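Two grippers and one bedside table

I have been moving a TV remote around a small round table for most of August. I should have a better answer than "it's for work" when people ask, but I don't.

The question was simple enough. We had two sets of fingers for the same arm, and we could only afford to order more of one. The Golden set is cheap and soft at the tips. The Lida set is stiffer, slotted, and costs enough that somebody upstairs wanted a reason in writing. I volunteered to produce the reason, having forgotten what bedroom furniture does to a grown adult's confidence.

The test is the one we call bedside. There's a remote, and it lives either on the tabletop or on a shelf underneath. There's a corded phone up top that must stay where it is. The arm has to get the remote, lift it, and put it down again without taking the phone along for the ride.
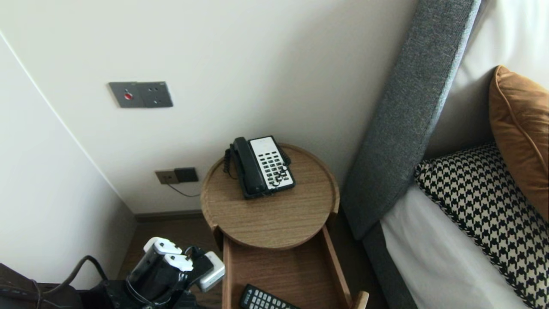
I started with low grabs because I assumed they would be the bad ones and I like to get bad news over with before lunch. A remote is a rotten object for a parallel gripper. It's flat, it's slick, and it's just wide enough that you have to open up nearly all the way and then come down straight. Come down a hair crooked and one finger lands on the volume buttons, which is how you end up pushing a remote slowly into a corner while three engineers say "no, no, no" in harmony.

Golden did fine when the approach was clean. When it wasn't, the soft tips bent and rode up over the edge, and the controller read that as a firm hold on something. It then lifted nothing, very carefully, and carried the nothing to the drop point. I have worked with people like this.

Lida was less forgiving on the way down and much better once closed. If it had the remote, it had the remote.

Then there's the arm itself, which is a good arm and a wide one. Getting fingers into a low space means getting everything behind the fingers over the bed and past the headboard first, and our planner (Werar, version 3, please don't write in) thinks of elbows as a thing that happens to other robots. I spent an afternoon on approach angles alone and ended up with 10 that worked and a long list of ones I don't want to talk about. 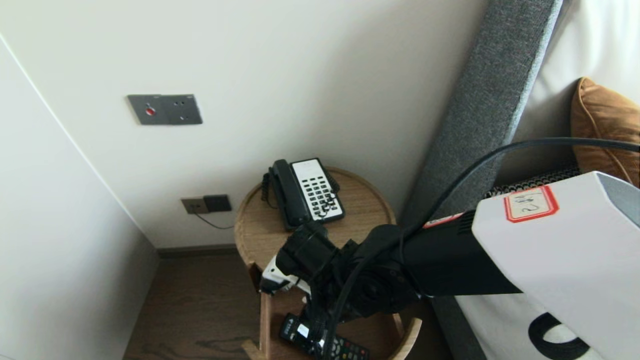

Up top, where it should be easy

The tabletop runs were supposed to be the victory lap. Plenty of room above, good light, nothing overhead. What I hadn't thought enough about was the rim. It's a small raised edge, the kind you'd never notice unless you were trying to slide a finger under something parked beside it. If the remote is near the rim, the outside finger wants to be exactly where the wood is.

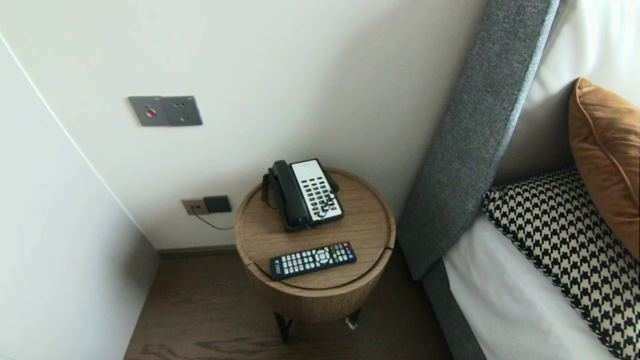 Golden's softness finally paid off there. The tip touches the rim, gives a little, and carries on with its day. Lida touches the rim and the force reading jumps, and the whole run stops for a think. I raised the limit twice. After the second time I decided I'd like to keep the table, and put it back.

The phone cord deserves its own paragraph. Depth cameras do not enjoy coiled cords. Ours saw it as a lump, then as a hole, then as a lump somewhere else, so I drew a keep-out box over the entire phone and moved on. If you're comparing grippers, I recommend taking every problem that isn't the gripper and drawing a box over it.

The wrist camera, on the other hand, earned its keep. The head camera is lovely for planning and no use at all for the last inch, because by then the hand is in the way of whatever you care about. With the wrist view switched on, Lida's misses near the rim dropped enough that I stopped swearing at it by name. Golden barely improved. It turns out to be hard to correct a finger that has already bent out of the way.Final tally: 154 runs I'm willing to count, and Lida ahead on the low shelf, Golden ahead by the rim, Lida ahead overall once the wrist camera joined in. The Lida fingers are rated for 3,000 cycles before you're meant to check them for wear. I'm going to order Lida and glue something soft to the tips, and I look forward to explaining that in writing too.

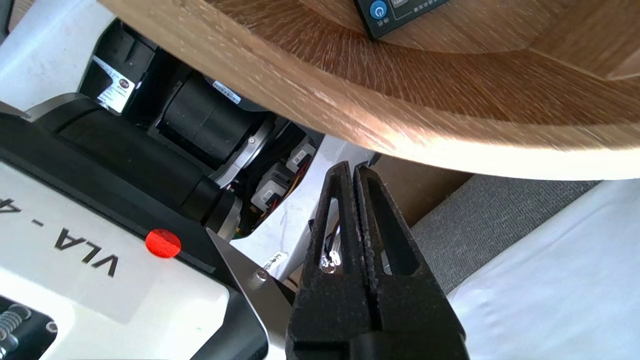
Rusnák: Before you glue anything, try thin silicone sleeves. We glued pads on ours and they peeled at the worst moment, every time, usually with the object halfway up. Sleeves slide a bit but at least they come off when you want them to. Also, did you rerun the rim cases at a slower closing speed? That fixed most of our force stops without touching the limit.

I did not rerun them slower. I'm going to go do that now and pretend it was always the plan.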